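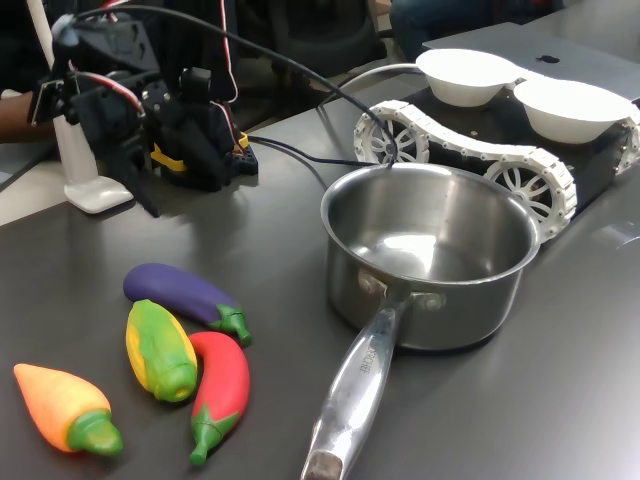
The arm at the grey table, with the saucepan and the toy vegetables.

The Kettle

The arm was called Rennie, after the indigestion tablets, for the burning smell it had made in its first week, and by the time Delyth Sayce came to Predlow the smell had gone and the name had stuck so well that it was in the config files. Rennie's job was to pick up vegetables and put them in a saucepan. It had been doing this, on and off, for the better part of a year, and it did it quite nicely, except for the swerve.

Delyth noticed the swerve on her second morning. She had the aubergine lying where aubergines generally lay, to the left, and the pan out to the right with its handle towards her, and she typed the command and sat back with her tea. Rennie went down, closed on the aubergine, lifted it, set off towards the pan in a good straight line, and then, a little short of the middle of the table, rose up and went politely round the outside of nothing at all, like somebody edging past knees in a cinema, before coming down over the pan and letting go.

"It does that," said Định Khương from the other side of the laptop.

"Does it always do that?"

"Carrot's worse. With the carrot it nearly goes home first."

Now Delyth was a person who could leave a dripping tap alone for months but could not sit in a room with a path that bent for no reason, and planning was what she had been hired for. The planner was called Cirus, with one r, because whoever had typed it first had been in a hurry, and it had been written almost entirely by a man called Raimo Saarela who had retired in the spring and gone to live by a lake. She had never met him. She had met his comments, though, and had grown rather fond of them. They were long, courteous comments, with proper punctuation, and now and then one of them apologised to the reader for what was coming.

She started with the costs, as anybody would. Cirus gave each possible path a score, so much for distance, so much for turning the wrist, so much for going near the wires (there was a great red, white and black bundle of them coming up from the arm, and you did not want it wound round anything), and she thought perhaps the wires were being charged too heavily. She set that charge to zero and ran the aubergine. Swerve. She set the wrist to zero as well. Swerve, but with a sort of flourish at the top of it, so she put the wrist back.

Then she blamed the random seed, which did not deserve it. She ran the planner 355 times overnight without moving a single motor, and in the morning she drew all the paths on top of one another, and there it was, plain as a thumbprint in pastry: a great sheaf of lines leaving the aubergine and a great sheaf of lines arriving at the pan, and between them a hole that not one of them went through. It was a squarish hole with a bump on one side.

"Something's there," she told Pirjo Peltonen, who ran the lab and was trying to eat a sandwich.

Pirjo leaned over and looked at the table, very fairly, for quite a while. "I can see the corn," she offered.

"In its head, I mean. It thinks something's there."

Cirus kept a list of the things in its world, and Delyth had read the list twice by then and found only what she expected, the table and the stand and the pan and so on. What she had not done was read the file that was loaded before the list, because the file was called old_do_not_use and she had, being new and trusting, not used it. It turned out that Cirus used it every time it woke up. There were 108 lines in it, nearly all of them commented out, and down near the bottom were three that weren't, and over them, in that courteous style she had come to look forward to:

"Kettle. Please leave this in. The camera does not see it well on account of the shine, and on April mornings with the sun coming in it does not see it at all. R.S."

She read it out. Định laughed so much that he had to take his glasses off, and even Pirjo put the sandwich down.

"He had it on the table," said Pirjo. "Oh, he did, he had it right there on the table, Minttu was always on at him about it. You'd come in of a morning and he'd be talking to the arm and waiting for it to boil. He said it was too far to walk to the kitchen, with his hip."

"And where's the kettle now?"

"By the lake, I should think."

So that was the bump on the side of the hole; it was the spout. He had measured the spout. Delyth went back and looked at the numbers properly and found that he had even left a margin around it, 72 millimetres all the way round and rather more above, and it took her a moment to see that the extra on top was for the steam.

She ought to have deleted it then and there. It was a one-minute job, and a sensible one, and she had the cursor on the line. But it seemed a bit abrupt to do it without a word to him, so she got the address off Pirjo and wrote Raimo a message, which began as two lines and ended up a good deal longer, telling him who she was, and about the overnight run and the hole in the paths, and how much she had enjoyed the comments in the collision checker, especially the one about geese. She asked whether he would mind if she took out the kettle.

He answered before she'd finished her tea. He was delighted. He had forgotten all about it. He wanted to know whether the gripper still dropped the chilli pepper if you asked for it by the stem end, and whether Minttu Koskela had ever got her window mended, and he said that of course she must take the kettle out, he had been meaning to do it on his last day but there had been cake. He added that she might like to look at line 40, while she was in there, as it was probably still wrong.

She took the kettle out. She wrote a commit message that said "Remove kettle (with permission)" and she put his note in underneath, word for word, so that it would be somewhere. Then she laid the aubergine down again and called the others over, and Minttu came through from next door with her coat on, for the window had not been mended, and they all stood at the end of the table.

Rennie went down, closed, lifted, and carried the aubergine straight across the grey in one low easy line and dropped it in the pan, where it landed with a bonk.

"Well, that's miles better," said Định.

"It is," said Delyth.

"It looks a bit rude, though," said Minttu. "Doesn't it? Just barging through like that."

They tried it with the carrot, and then with the corn, and after that Pirjo went to see if there was any milk, and Delyth pulled her chair in and opened line 40.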